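Trallia butcher-block table, five months in

I bought the Trallia table in January after my old trestle finally gave up, and I've been meaning to write something because the reviews on the shop page were all from people who'd owned theirs for a weekend. So, some proper use!

First, the top. It's the pale butcher-block finish, all narrow strips, and I love the colour of it. It's warmer than the photos on the website suggested (mine leans a bit honey in the afternoon) and it hides crumbs shockingly well, for better or worse. I oiled it twice in the first month and once since. Pascual put a mug of tea down on it the very first Saturday, no coaster, and the ring came out with a light sand and a dab more oil.

Assembly was fine. The instructions are five drawings and not a single word, and I did put one leg on backwards. Get a second person for flipping it over, the top is heavy!

I mostly use it for sorting. At the moment that's hats, which have been breeding in our hallway for years, and the table is a good width for it: bins along the back, caps lined up along the front, and I can reach the lot without stretching.

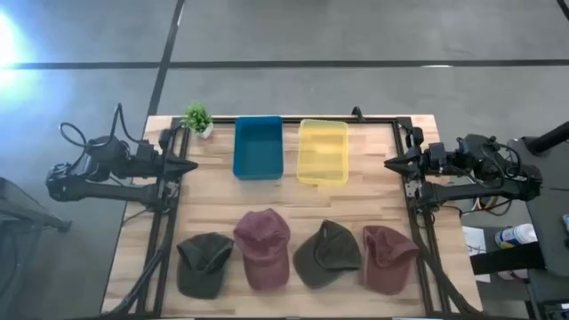

Cap sorting on the Trallia, blue and yellow bins at the back.

Grumbles? The edges are a bit sharp on the forearms if you lean, and I'd have liked them rounded over. I paid $608 with delivery, and the next size down was $500, but I'd still spend the extra for the elbow room. Hortensia has the smaller one and borrows mine whenever she's cutting fabric.

Four and a half stars from me. I'll knock off the other half until they fix that leg drawing.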